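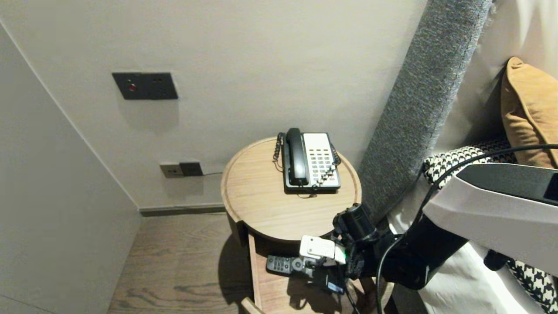 3.2 Collection protocol. All bedside episodes were recorded in one guest room at the Oltby site, by teleoperation, no scripted motions. Instruction is given as a short typed line before the operator takes control, and the operator can't change it after. The bedside table was picked because it packs several hard cases into a small space: a round top with a raised rim, an open shelf with little headroom, and cords. The corded phone stays on top in this setup, with its coiled cord down along the table top, so any approach from above has to plan for it. Items on the shelf are harder. Small white device next to a black remote, gripper coming in from the side under the top - the head view still gets the grasp here, but the table top hides a lot once the arm goes deeper. We did not filter these out. Early on we did, and the policy trained on the filtered set would simply not reach under things.

Each episode is one instruction, one reset. Length cap is 900 control steps, after which the episode is closed and marked incomplete. Incomplete episodes are kept in the raw release but not used for training in Section 4. Operators were asked to move at a pace they could hold for a whole session, and to pause before closing the fingers. The pause turned out to matter for labeling (see 3.4).

3.3 Views. We log a head view and wrist views at the same rate, stored by the Nornex logger with a shared clock. The wrist view does most of the work near contact. Figure 9 gives a typical pre-grasp moment: fingers open on either side of the remote, gap clearly visible, but the gripper's own shadow falls right over the middle of the buttons while the lower right of the remote is in strong sun. Exposure was left on auto. We tried locking it and lost detail at one end or the other, so auto it is, with the brightness changes treated as part of the data.

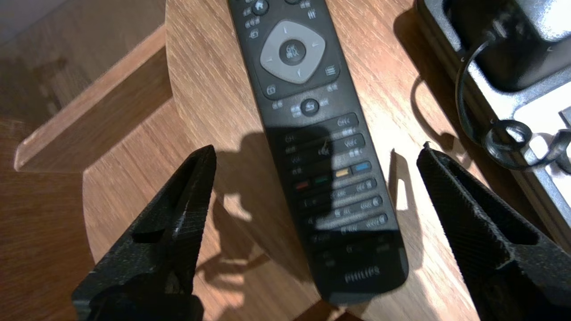 Vol. 13, No. 4 - 400

Figure 9. Wrist view before grasp, tabletop remote.

Shadows like this are frequent in the afternoon sessions and rare in the morning ones. We split by session and not by episode for that reason, otherwise near-identical lighting ends up in both train and test and the numbers look better then they should. Whiteley split is the same idea applied to rooms: hold out one room completely, no fine-tuning on it.

3.4 Labels. Success is judged by a second person from the recorded views, never by the operator. Four tags: success, partial, fail, unclear. Partial means the object was grasped but the final placement doesn't match the instruction. Unclear is for occlusion mostly. Segment boundaries (approach, grasp, move, release) are proposed automatically from finger position and then fixed by hand. Where the operator paused before closing, the proposed boundary was nearly always accepted. Where they didn't, it wasn't, and fixing took longer than the episode.

3.5 Drawer episodes. Added in April, after the first round of training. Seperate instruction set: open drawer, close drawer, take from drawer, put in drawer. Drawer state is logged at start and end only, as open or closed, so a half-open drawer counts as open. Coarse, but operators disagreed too often on anything finer. Episodes may begin with the drawer open and an object already inside, and in these the gripper starts well away from the table, fingers closed and aimed at the wall corner. Figure 10 has such a view, the open drawer with a remote in it over on the right side. Starting with the target off to the side forces a search-like first motion, something the tabletop set has almost none of.
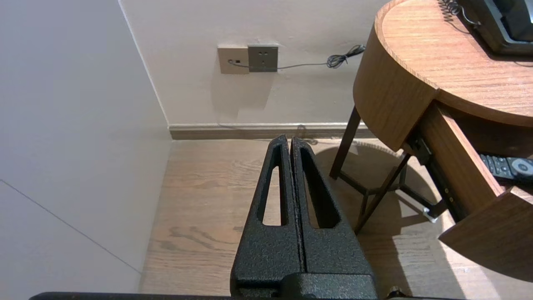

Lacey Kettle objected in review that a start pose of this kind teaches the policy to swing toward wherever the table usually is, and that without mirrored layouts there is no way to tell searching from habit. Fair point. We have no mirrored layouts in this release. What we can report is a small check with the table moved to the other side of the bed, same instructions, same start pose relative to the wall. First motion went the wrong way more often than the right way, so at least part of what looks like search is habit. The Enness baseline showed the same pattern.

3.6 Known gaps. Lighting is natural only. One gripper type, finger wear not tracked. Cords are present in many episodes but no instruction refers to one, so cord handling is learned only as avoidance, if at all. Operator identity is logged but not balanced - Nigel Ackroyd recorded most of the drawer set, and his habit of approaching from the left is visible in the grasp statistics (Table 3). Resets were done by hand against a printed reference, small offsets remain, we left them in.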